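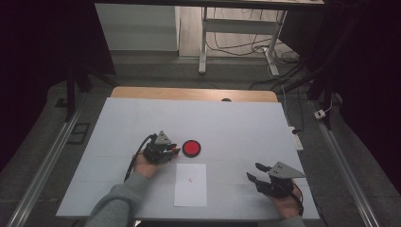
Grippers get dirty the way kitchen drawers get dirty, which is to say without any visible cause. Ours are the hand-held sort, one for each fist, and they spend their days picking things up and putting them down again until a computer has seen enough of it. The workshop tips people keep asking me for are mostly about keeping that pair working. Start with the table. Put a pale sheet over it, as on ours, and work with both grippers on top, so that a dropped screw shows up against the cover before it has time to reach the carpet and join the others. A small, plain target helps too: a flat red button and a piece of white paper are plenty to practice on, and neither will sulk if you miss.

Cables first

Let each cable leave the back of its gripper in a wide, lazy curve. If it pulls when you reach for the far side of the table, you need more slack. If you can kneel on it, you have too much. Tape it down where it meets the table edge, and use cloth tape. I used packing tape once and spent an evening with a bottle of rubbing alcohol and my own thoughts.

As for the cables under the other table, everyone has a pile like that. Label both ends before you untangle anything. Labeling one end is a hobby.

Cleaning the fingers

Unplug the gripper. Wipe the fingers with a barely damp lint-free cloth and let them air dry with the jaws open. Dish soap is fine, one drop, well diluted. Skip anything lemon scented or "restoring," as it leaves a film and the next cup you pick up will leave the way it came, only faster. Sorcha Hepburn swears by a soft toothbrush for the corners. She is right, but please buy one for the purpose and mark the handle.

Sticky jaws

Open and close the gripper slowly, unplugged, and listen. A gritty sound means crumbs or dust in the slide, so brush it out and try again. A click at the same spot every time usually means a loose screw. Tighten it until it stops turning easily, and then put the screwdriver down and walk away. I have stripped enough heads to speak with authority here.

We use Vistley dry lubricant, a dab on a cotton swab. Oil attracts lint. By March our old pair had grown something like felt.

The top plate

Check that it doesn't wobble. If it does, whatever you record after that will wobble as well, and you'll hear about it from someone like Imani Mosoti, who can spot a loose plate from the next room and will come in to tell you.

Before you switch back on

Close both grippers fully, open them fully, and read the numbers on the screen. Ours should say 5 closed and 123 open. If left and right disagree, redo the zero on both, even the one you like better. Wait 60 seconds and check again.

Spare finger pads go in the Porkach tin on the second shelf. The biscuits are in the other one.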